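4. What changed for the people in the kitchen

I should say up front that I am not neutral about this. I spent nearly ten years on shift in catering kitchens before I ended up writing papers, and when Forcombe told us they wanted to put an arm into the staff kitchens at Gronero, my first thought was for the people whose shifts I used to work. So this section is less about the arm and more about them.

4.1 Rehearsing the work before doing it

The kitchen crew's first contact with the arm was on a screen. Tineke Van Beek, who runs the morning shift, sat with us in May and went through the fetch-and-place jobs in simulation, one by one, telling us where she would put things and what she would never let anybody do. We had the wrist view and a side view (Figure 3) and she wanted both open the whole time. The wrist view annoyed her to begin with. She kept saying it was like working with your nose on the counter – you get the fingers, a bit of marble, a bit of floor tile and a lot of white arm, and you have to work out the rest yourself.

She got good at it fast, faster than I did! By the second afternoon she was calling out bad approaches before Roel had his hand on the mouse.

Figure 3. Simulated kitchen used in the planning sessions: wrist view (first panel) and side view (second panel).

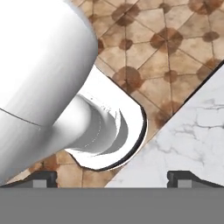
4.2 Who decides where the bowl goes

We had expected to talk about speed. The crew wanted to talk about shelves. In a kitchen run by people, things drift. The bowl moves to wherever the tallest person on shift likes it, the pepper ends up by the stove, and it all sorts itself out because everybody has eyes and a mouth. Once an arm is doing part of the fetching, somebody has to say where the bowl lives, and at Gronero that somebody had never existed.

The side view was where most of these arguments happened. With the gripper up by the open shelf, the bowl next to it and the coffee machine down on the counter, people could point at the screen and say no, I need to get in there. Henk Meijer made the case for keeping the counter in front of the coffee machine clear of the arm between seven and nine, and he won. Mirta Insaurralde wanted the reverse for the shelf: she has a bad shoulder and would be happy never to reach up there again.
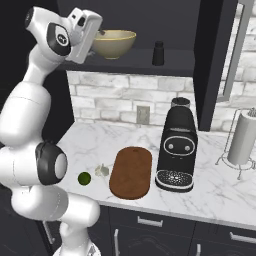

What came out of those arguments was a one-page layout sheet, and I think it's the most useful thing the project made. It says what goes where, who can change it, and who has to be told. We logged 283 requests for changes over the planning period. Most were tiny (move the cutting board over a bit, please) and a good number canceled each other out. Pieter Kuipers on our side wanted to filter out the duplicates. I talked him out of it, and I'm glad, because the same request coming from three people on three shifts tells you something a single line in a table can't.

4.3 Tasks gained and tasks lost

The crew were worried about losing hours, and I don't want to skate past that. Forcombe put in writing that no hours would be cut during the study. That helped, though several people pointed out to me that studies end. What we can report is how they expected their work to shift. They thought they would do less reaching and carrying, and more checking, resetting and explaining. The explaining surprised me. Tineke figured she would spend a good part of each Sunday, when the relief crew comes in, telling people what the arm would and wouldn't touch, and nobody had put that in her job description. We asked Forcombe to add it, with pay. At the time of writing they have agreed to the first half of that.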